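Workshop > Tips > Arms & Grippers > Picking up cloth

Cloth gripping tips, quick version

Been meaning to write these up since January. Swapped fingers on the big arm more times than I want to think about, three grippers, same pile of laundry. Notes as they come, no particular order.

Start with thin fingers. The fat rubber pads that came with the Holdale gripper look like they should grab anything. On a mug, yes. On a T-shirt they just pat it. Thin fingers get down into a fold and close on it, and one good fold is all you need.

Aim for a ridge, never a flat bit. If the shirt is lying flat, bunch it up by hand first while you're still testing. Makes the first day a lot less miserable. Go back to flat cloth later when the rest works.

Come straight down. Angled approach drags the cloth along and then your pick point is somewhere else. Straight down, stop, close, wait a beat, lift.

Closing force: go lower than you think. On the Benach controller I run 40 for shirts and a bit more for anything with a lining. Their units, not newtons, don't ask me what they are. Too high and the fingers bow at the tips and the fabric slides right out. Took me a whole evening to work out that turning it up was makng it worse.

Slick jackets are the worst. A strip of grippy shelf liner on the inside of each finger helps, one layer, double sided tape, trim flush. Change it when it goes shiny. I get 200 picks or so out of a strip... call it 200. Keep the offcuts.

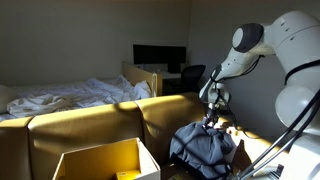
Lift slow for the first bit. Fast is fine after that. The jerk at the start is what loses it, specially hoodies, where all the weight is hanging off one side. I set a slow first move and then a normal one and drops went way down.

Zippers and drawstrings. Zip it up before testing or the pull gets between the fingers and you think you have a grip when you've got a bit of metal. Tie drawstrings or pull them out.

Cables. Leave slack at every joint, then put the arm through its whole range by hand, slowly, and watch them. Velcro straps not zip ties. You will be moving them again. A cable that snags at full reach will also throw off your force readings and you'll blame the gripper for it.

Light. Big one. Low sun in the late afternoon wrecks the depth picture, the arm throws its own shadow right where it's trying to look. Either pull the blinds or test at the same time every day. I compared the Hokell camera against the Rattanakul one for most of a week before I noticed one had all the morning runs and the other had all the sunny ones. Started over. Rattanakul was better on dark cloth, Hokell better on white sheets and quicker to wake up. Neither likes shiny fabric.

Dark stuff in general: turn exposure up, lock it, then leave it alone. Auto exposure hunts every time the white arm swings through.

Boxes. Set the drop height above the open flaps, not above the walls. Flaps stick up more than you'd guess and a sleeve will catch on one. Or tape them down outside, takes a minute.

How many tries: 300 per gripper, same clothes, same order. I did fewer the first time and the winner flipped when I ran more. Write down every miss and what kind. Slipped, missed, grabbed two. "Failed" by itself tells you nothing a week later.

Fingers, if you're printing them: print spares. Lay them flat so the layers run lengthwise, mine snapped at the root when I stood them up. Sand the tips a little so they don't snag knits.

Oil the slide every 2,000 cycles, one drop, wipe off the extra. Oil on the fingers means oil on the shirt. Ask me how I know.

Speed caps on while you're reaching in to fix the pile. Stop button where your other hand is.

Still to try: suction on bedding, and softer tape. Will add it to this page when its done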